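The case for keeping play food in the infant classroom

Each spring, schools are asked to review what they hold in their classrooms and to decide what may be given up. In recent years the play kitchen has been an early casualty. It takes up floor, it is untidy by the end of the day, and its value is hard to enter on a form. This essay argues that it should stay, and that the toy food which goes with it deserves more care than it commonly receives.

The Sonstead schools group, for which I have worked as an adviser on early years provision, allows each infant classroom a yearly sum of 640 for play materials. Last December a proposal was circulated to reduce that sum by 100 and to direct the saving towards printed workbooks. The proposal was reasonable in its wording and was made in good faith. I believe it was mistaken.

A child of four who serves a meal to a classmate is doing a good deal of work. She must remember what was ordered, find it, arrange it and carry it across without spilling. She must also wait while another child decides. Monique Besnard, who taught the reception class at our Rinach school, used to keep written notes of what was said at the play table during the lunch hour. Her notes record children who hardly spoke at carpet time asking whether a guest would like more rice, or whether the fish was fresh. A workbook has its place, but it does not ask a child to look after a guest.

The choice of food also matters. For many years toy sets offered a fried egg, a slice of bread and a bunch of grapes, and little else. Families eat more widely than that, and a play kitchen may fairly follow them. Simple blocks are enough for the purpose, provided the colours are bold and the shapes are plain.

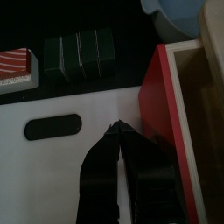 Toy food blocks: a red-and-white striped piece on a white base, beside a dark green one marked with white lines.

Pieces of this kind leave something to the child. One pupil will call the striped block salmon and another will call it bacon, and both may be served on the same plate. The green block is cucumber in the morning and a rolled omelette by the afternoon. Sets in which every item is modelled down to the last seed tend to settle such matters in advance, and I have seen children put them down sooner.

My colleague Bouchra Badawi has put the opposing view to me with some force. She holds that play food is too often tipped into a single box, where it is neither sorted nor cleaned, and that children learn from this only that things may be thrown in a heap. I accept the complaint. The remedy is a proper place for each kind of food, low enough for the children to reach, and ten minutes at the end of the session in which they put it away themselves. Tidying of this sort is part of the lesson - the sorting of fish from vegetables is a first exercise in grouping, and should be treated as such.

I would therefore ask heads to leave the play materials sum as it stands for the coming year, and to have the condition of each kitchen looked at once a term. Chipped pieces should be withdrawn and replaced. Where a classroom has no kitchen at all, a low shelf and one modest set of blocks will do to begin with.

April 22, 2020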